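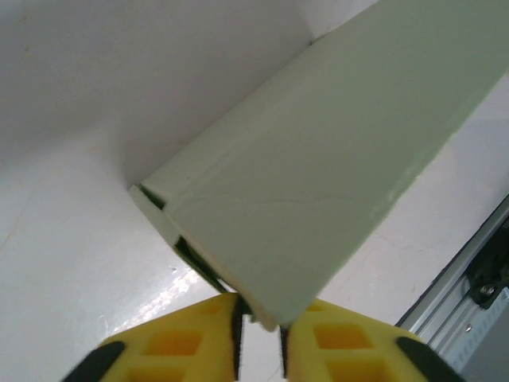 Materials Handling, Unit 22: Rectangular Blocks and Boards
Instructor: Ruth Cuadros

Surface condition. Record scuffs, streaks and lines on the broad face first. A hairline mark may be a scratch or a crack -- write "unresolved" until the piece has been examined on both faces.

Edges. Note any bevel. Where a narrow side face shows a seam or step, sketch it in section.

Long pieces held at one end sag under their own weight. See problem 32 for the cantilever case.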